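## 6. Operation on Shared Paths

Read this section before running the Uvholm outside a fenced site.
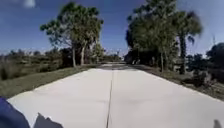
**Who has the right of way when the robot meets a pedestrian?**

The pedestrian. The robot slows, stops if needed, and stays stopped until the person has passed.

### 6.1 Before each run

1. Check the site permit. It must name the path and the hours of use.
2. Press the emergency stop, then try to drive. The wheels must not turn. Reset the stop.
3. Set the speed limit to SHARED in the Prurkura console.
4. Enter the stopping margin. The factory value is 400 cm.
5. Record the operator's name in the run log.

> **Note:** The SHARED limit is cleared at power-off. Set it again after every battery change.

### 6.2 During the run

1. Keep the robot in direct view. The remote stop works at up to 69 m in open ground; trees and walls shorten this.
2. Hold the robot to the right half of the path.
3. Stop fully for animals, strollers, and wheelchairs.
4. At a change from sun to shade, watch the obstacle display. If it shows code 226, stop and drive by hand.

> **CAUTION:** Do not leave the paved surface to pass someone. Soft ground can tip the robot.

### 6.3 After a contact or near miss

1. Press the emergency stop. Leave the power on so the log is kept.
2. Export the log and fill in Form 229.
3. Send both to Liette Beaudoin, Danwood site safety, before the next run.

Revised Nov 2, 2021. Replaces the October draft.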